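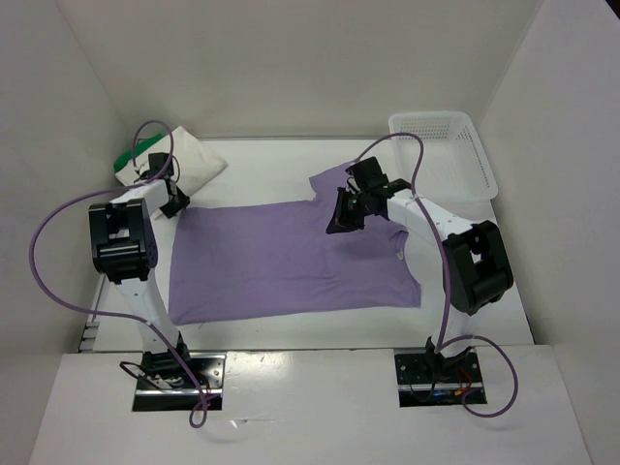
4.3 Collecting folding demonstrations

Each demonstration is one garment, handled by both arms from a flat start to a finished fold. The Brarkness policy is trained on 2,708 of these, and its results depend heavily on consistent start states.

1. Lay one shirt near the middle of the work surface, hem toward the left arm and collar toward the right. Small wrinkles are acceptable. Do not smooth them all out - the policy must learn to work with them.

2. Keep other garments in the rear corner, clear of the shirt. Leave the basket in the opposite rear corner.

3. Check that both cables run free from gripper to base through the full reach of each arm.

4. Start recording, then bring the grippers over the shirt. Hold for 8 frames before the first grasp.

5. Fold, release, and raise both grippers clear of the fabric. Stop recording.

CAUTION: Keep hands off the work surface while the arms are powered.

Note: A sleeve pointing toward the back wall counts as a valid start state. Tag it "sleeve out". In the Zallier trials, batches of 200 with no such starts gave policies that stalled on the first grasp.

6. Save every 80 demonstrations as one batch and send the log to Erdal Akyol for review.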